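Hello, and thanks for stopping to read this. We're looking for people to come and teach our robots with their hands, and we'd love it if one of them were you!

# Teleoperators wanted, part time, at Inberg

## Who we are

Inberg is a small lab on the second floor of the old Moodley building, up the stairs past the bicycle repair shop (the elevator works too, it just takes its time). We study how robots can learn ordinary two-handed jobs from people: opening things, folding things, holding something steady with one hand while the other does the fiddly part. Most of what a robot arm knows in our lab it learned from a person who sat down at a station and did the task, over and over, with the arms following along.

Our current project is called Plolodora, and it's all about kitchen and pantry items. Jars, bottles, lids, lunch boxes, bags of rice, that sort of thing. We finished the first round in June with 2,713 recorded demonstrations, which sounded like a lot until Uliana Fedoruk, who runs the learning side, explained to us how many more she wanted. So we're opening new places on the team, and we're opening them to people with no background in robotics whatsoever.

## What you'd be doing

You'd sit at a desk with two handles in front of you, one for each hand. Each handle is linked to a robot arm on the table. When you move your left hand, the left arm moves, and when you squeeze, the gripper closes. It feels very strange for the first ten minutes and then, for most people, it starts to feel a bit like using long tongs. You don't type anything and you don't write any code.

A recording usually lasts less than a minute. You set out the object, press the pedal, do the task, press the pedal again, and mark whether it went well. Then you move the object a little and go again. If you knock something over, and you will, you mark it and carry on. We keep a good many of the clumsy ones too, especially the ones where you fumbled and then recovered, and Uliana would rather have an honest fumble than a nervous, frozen attempt at being perfect.

Some tasks are done the other way, by taking hold of the arm itself and guiding it through the motion. We call those hand-guided sessions. They're slower and a little more physical, and you can opt out of them if you have a sore shoulder or just don't care for them. Tell Lungile Xaba, who puts the schedule together, and you'll be put on remote stations only.

Between recordings there's a fair amount of tidying. Tables get wiped, objects go back to their shelf, and you fill in a short log at the end of your shift. We'd like you to know that up front, as a couple of people in the first round were expecting something closer to a video game and found the logs a letdown.

## The tasks this round

There are 40 tasks on the list for this round, and you'd learn them a few at a time. Bottle caps come early. It's a nice one to start on, because both hands have to cooperate: one gripper steadies the body of the bottle while the other comes down over the cap. Getting the upper gripper lined up with the cap takes patience, and so does keeping your steadying hand quiet while you're thinking about the other one.
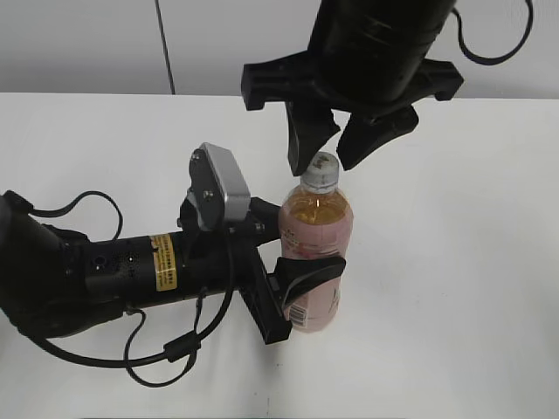
*Bottle cap task: one gripper at the side of the bottle, the other open over the cap.*

After caps you'd go on to jar lids, then zip bags, and eventually to the lunch boxes with the snap corners, which have a certain reputation around here. You'll always be shown a task by someone who knows it before you're asked to record it, and you can ask to be shown again as often as you like.

## Who we're hoping to hear from

Anyone aged 18 or over with steady attention and a bit of patience. We've had good luck with people who sew, cook, play an instrument or fix things, and also with people who do none of those. Left-handed applicants are very welcome (we're short on left-handed demonstrations, so please do mention it). You should be comfortable sitting for 45 minutes at a stretch, reading short instructions in English, and telling us when something feels off with the equipment. If you need a different chair, a footrest or a station at another height, let us know and we'll set it up before your first day.

## Hours, pay and training

- Shifts are four hours, either 9 a.m. to 1 p.m. or 2 p.m. to 6 p.m.
- Most people work three shifts a week.
- Every hour has a proper break in it, paid.
- Your first two shifts are training, at full pay.
- The starting wage is $24 an hour, paid every two weeks through Flostico, our payroll office.
- Contracts run for five months, with a good chance of being extended.

Nomvula Modise does the training. She'll start you on moving foam blocks from one tray to another, and she'll decide with you when you're ready for the real list. Some people get there in an afternoon and others take the full two shifts, and both are fine.

## About the recordings

The cameras point at the table and the arms. We store the video, the arm positions and your marks under an operator number, and your name stays out of the dataset. You'll get a consent form to read at home before you sign anything, and you're welcome to call with questions about it.

## How to apply

Please send a short note to Cillian Fahy at the Inberg front office, or drop one off in person in Room 138. Tell us a little about yourself, which shifts would suit you, and something you're good at doing with your hands, however small. A résumé is welcome but you really don't need one. We'll invite you in for a visit of an hour or so, which is paid as well, and you'll get to try a station yourself and see whether you like it.

If you'd rather talk first, call the office on extension 440 between 10 a.m. and 4 p.m. and ask for Cillian or for Mpho Pillay. We're reading notes as they come in, and everyone who writes will get an answer.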